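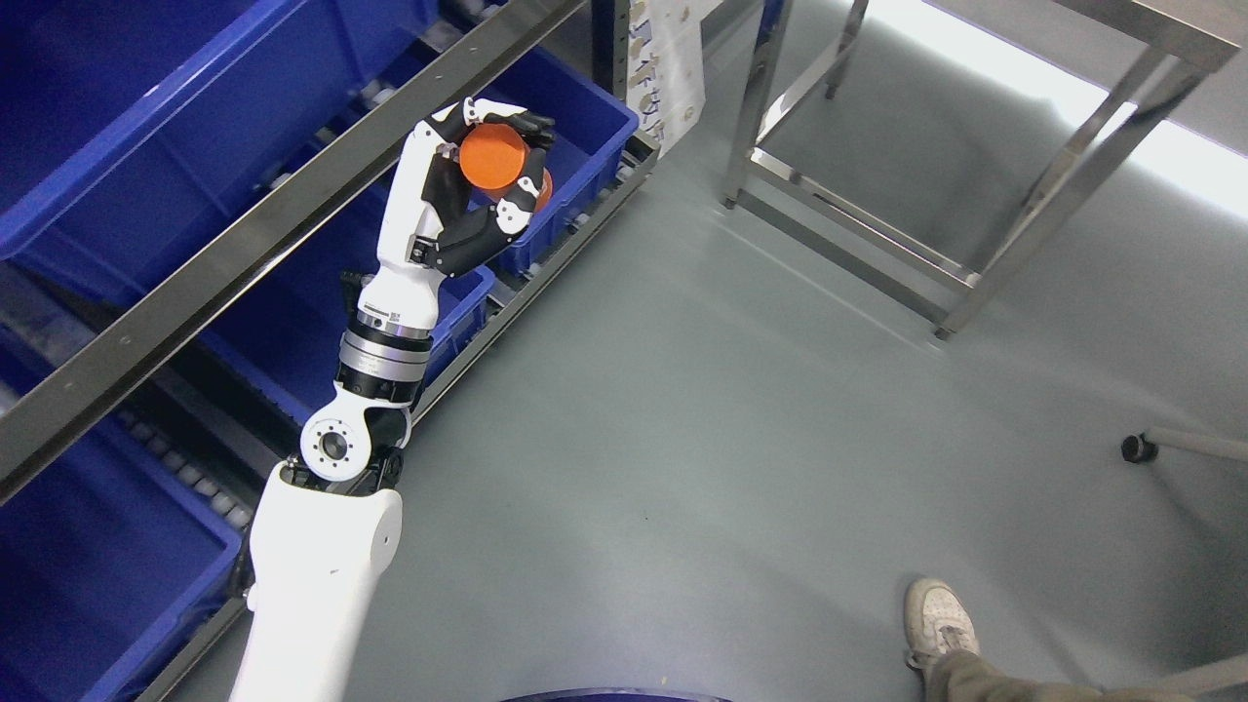 Mi-kyung Wang keeps blue bins, and she has opinions about them. I'd barely gotten my coat off at Wike, the parts store she runs out in Nusthorpe, before she was telling me why she gave up on cardboard.

"Cardboard goes soft at the corners," she said. "Then you grab it by the front, and there's your Saturday, on your knees picking things up." (I laughed. I have had that Saturday!)

She carries 1,173 different parts, and every one has a bin it's supposed to live in. I asked how she decides what goes where, expecting a big computer answer, and she shrugged. "Heavy stuff low. Stuff people ask for all day, right at your hand. The rest I argue about with Shengli."

Shengli Shi does the restocking and was happy to argue in front of me. He likes a deep open bin, the kind with ribbed walls that don't bow. "You can drop a thing in from above and go on to the next one," he told me. Mi-kyung thinks deep bins turn into junk drawers. They've gone back and forth on this for two years, and as far as I could tell they both enjoy it.

What they do agree on is color. Blue for the bins, and anything bright orange gets put away first, "while you can still see it," as Shengli put it. When they moved over from the old place in Redmont they refilled 197 bins, and Mi-kyung still remembers which one came up short.

"Washers," she said. "We found them in March, in with the hose clamps."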